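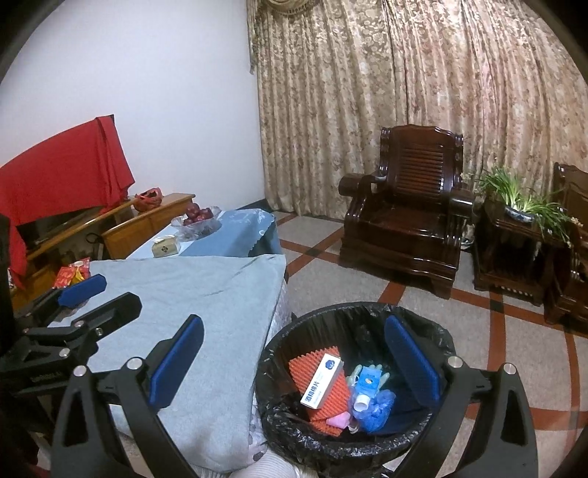 Capítulo 13. Percepción en desorden: del píxel a la decisión de soltar

Borrador de clase, versión 18/02/2026. Faltan las figuras del final.

Hasta ahora, objetos sueltos sobre una mesa lisa. Fondo uniforme, bordes limpios. Se acabó. En este capítulo la pinza trabaja sobre una papelera y ahí casi nada de lo visto en el capítulo anterior aguanta tal cual.

Tres dificultades, por orden de dolor:

Negro sobre negro. Papelera negra, bolsa negra, mordazas negras. La segmentación por color confunde herramienta y recipiente. Lo único que destaca de la pinza son las almohadillas azules de goma, y dentro hay también una malla azul arrugada. Ojo con los umbrales.

Material translúcido. Unos guantes desechables junto a un paquete azul y blanco: el contorno se pierde y la máscara se come al vecino. El sensor de profundidad tampoco ayuda mucho.

Oclusión. La pieza acanalada de espuma naranja, en diagonal, se detecta bien. Lo que pueda haber debajo no se sabe. El planificador tiene que poder decir "no lo sé" y seguir.

Texto en los envases: la cajita blanca lleva escrito 酒精棉片 (toallitas con alcohol). Leerlo es útil para clasificar, pero no es imprescindible para agarrar ni para soltar. Son módulos distintos, no mezclarlos en el mismo nodo.

13.1 Qué vamos a construir

Un nodo de percepción que recibe imagen y apertura de mordazas, y devuelve una región de suelta válida. Usamos el paquete Lovutora, rama de marzo, y el conjunto de prácticas Sidden: 304 secuencias, de las que 188 son de entrenamiento. El resto no se toca hasta el apartado 13.6.

Antes de empezar, repasar:
– transformaciones cámara-herramienta (cap. 2)
– máscaras y contornos
– colas de mensages y marcas de tiempo

Quien no tenga calibrada la cámara, que lo haga ya. Sin eso el ejercicio 2 no sale.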